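Premivo two-arm tabletop robot: can it do the chores yet?
14 April reviewers' notes aside, here's mine. Posted April 14, 2025

Short version for the impatient: it can do a few of them, slowly, if you set everything out nicely first. Longer version below, with grumbles.

I've been reviewing vacuum cleaners, steam mops and other things with plugs on them for 13 years, and in that time I must have been promised a robot housekeeper by every trade show I ever walked into. So when Brorkeck, who distribute the Premivo over here, offered me a proper go on one I said yes before I'd finished reading the email. Three sessions, my choice of chores, and I was allowed to be as rude as I liked afterwards.

What you get is a pair of black arms, each with a two-fingered gripper, working over a wooden tabletop with a frame round it. It doesn't wander about the house. It doesn't have legs, or a face (thank goodness), and it won't go and fetch anything from upstairs. You bring the chore to the table and the arms have a crack at it. There's a camera down by the gripper so it can see what it's reaching for, and you teach it a job by guiding it through the motions again and again until it gets the idea. The handbook suggests 50 goes per job. I groaned at that, but it's less painful than it sounds once you've got a cup of tea and a rhythm going.

I started with folding flannels, which everybody starts with, and it was fine. Not pretty, but fine! A flannel is flat and forgiving and if the corner's a bit off, who cares. Then I tried pairing socks and it all went downhill. It would pick up one sock beautifully, hover, and then pick up the edge of a second sock along with a third, and end up waving the lot in the air like bunting. We gave up on socks.

Bathroom bits were what I really wanted to try, mostly for selfish reasons. In my house the shelf over the basin is a disgrace, and clearing and wiping it is the job I put off longest. So that became my main test: toothbrushes lying any old how, a tub of wipes, a few odds and ends, and could the machine get it all sorted. 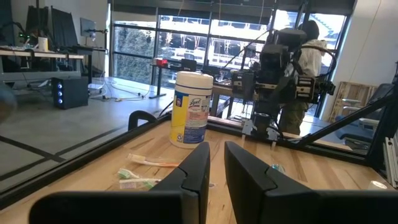 Toothbrushes are nastier than you'd think. The handles are thin, they roll, and they lie nearly flat on the table, so the fingers have to come down to just the right height. Too high and they close on air. Too low and the tips scrape along the wood with a noise that made me wince every time. And if two brushes are lying close together it has to choose one, which it finds about as easy as I find choosing from a long menu. On a good run it picked up a brush, turned it and popped it in the mug I'd brought along, and I did a little cheer. On a bad run it nudged the brush further and further away, patiently, until it was out of reach.

The odd thing is how good it is at things I'd expected to be hard. The approach is lovely and smooth, with no jerking, and it never once grabbed anything hard enough to worry me. I'd trust it with a plastic beaker. I'm not ready to trust it with my gran's china.

Wipes, now. Holding the tub steady with one arm while the other pulls out a wipe is a job for two hands, and that's supposed to be the whole point of having a pair of arms. It managed the pull a handful of times. What it couldn't do reliably was tear the wipe off at the right moment, so we'd get one, then a second coming up behind it, and then a long damp string of them. Toddlers do exactly the same. The actual wiping was better than I expected once I'd put a single wipe in its fingers myself, with decent straight strokes and a fair bit of pressure, though it missed the same patch near the corner on every pass.

Speed is the big sticking point. I can clear that shelf at home, wipe it and put everything back before the kettle has boiled. The Premivo took long enough that I'd wandered off to talk to somebody and come back again. I don't mind slow if I don't have to be there – my washing machine is slow and I adore it – but at the moment you do have to be there, because sooner or later something rolls, or gets dropped, and the arms carry on politely miming the rest of the job with nothing in their fingers. I found that funny on the first day and maddening by the last.

Setting up was easier than I'd feared. The bolts are all one size, and the app is plain enough that I only rang the helpline once. My main moan is the cables, which are thick and loop about all over the place, and I was forever checking they weren't going to catch on something. The fingers are simple to swap, but the rubbery tips cost extra, and for small slippery things I'd call those a must. At this price they ought to be in the box.

I should say something about shop floors too, because a couple of readers asked. I think that's where it makes more sense. If you're packing the same items into the same tray all day, it doesn't matter that it took ages to learn, and you can fix the tray so that nothing rolls. Hsu make a single-arm model, which I tried last June, and it's quicker at plain pick-and-place, but it can't hold one thing while it works on another. The Tolum is cheaper still and I couldn't get on with it at all. It lost its place whenever the light changed and needed setting up again after lunch.

Would I have one at home? No, and I haven't got the table space anyway. For a workshop, a college or a small packing room with somebody patient on hand, I'd say it's worth booking a demo, and do take your own awkward objects along with you, since flannels will tell you very little.

Good: smooth, gentle, two arms that work together some of the time, clear app.
Bad: slow, needs watching, gets muddled by small things lying close together, tips sold separately.
Score: 3 out of 5

Brorkeck say an update to the grip settings is due in June. If they'll have me back I'll try the toothbrushes again, and possibly the socks.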